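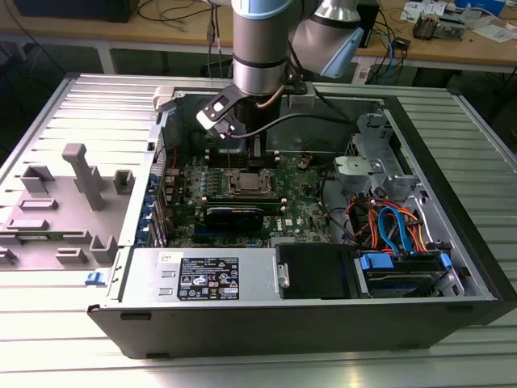
机械臂末端的夹爪悬在主板上方，机箱平放于铝制工作台。

奥恩斯卡（Ornska）地区议会的《地方授权法》修正案已进入二读。争议集中在第11条，即借款权限由中央核准改为议会自行设限。负责条文起草的法律顾问Ju-won Wang在议会办公楼接受了采访。

Wang认为，外界对第11条的解读偏宽。“条文只移交短期借款，期限不超过3年。资本性借款仍须两级政府联合签署，这一点在附表二里写得很清楚。”

修正案公开征询期间收到书面意见1157份，其中119份涉及税率调整权。Wang说，起草组按条款逐一归类，重复意见合并处理，但保留提交者编号，以便委员会核对。恩农（Enon）市议会提出的反对意见篇幅最长，主要质疑过渡期内旧债由谁承担。

“旧债按签约日划分。生效日之前签的，归原签约机关；之后签的，归地区议会。展期视为新签。”他承认，“展期”一词在初稿中没有定义，三月的修订稿才补上。

关于议会立法同意程序，Wang表示，两级政府对第4款措辞仍有分歧：一方主张“征询”，另一方要求“同意”。两词的法律后果不同，前者不构成否决权。

被问及法案能否在休会前表决，他没有给出时间。“委员会阶段还剩两组修正动议。第二组牵涉选区边界，阿夫内斯（Avness）的代表已要求单独辩论，议程要等议长办公室排定。”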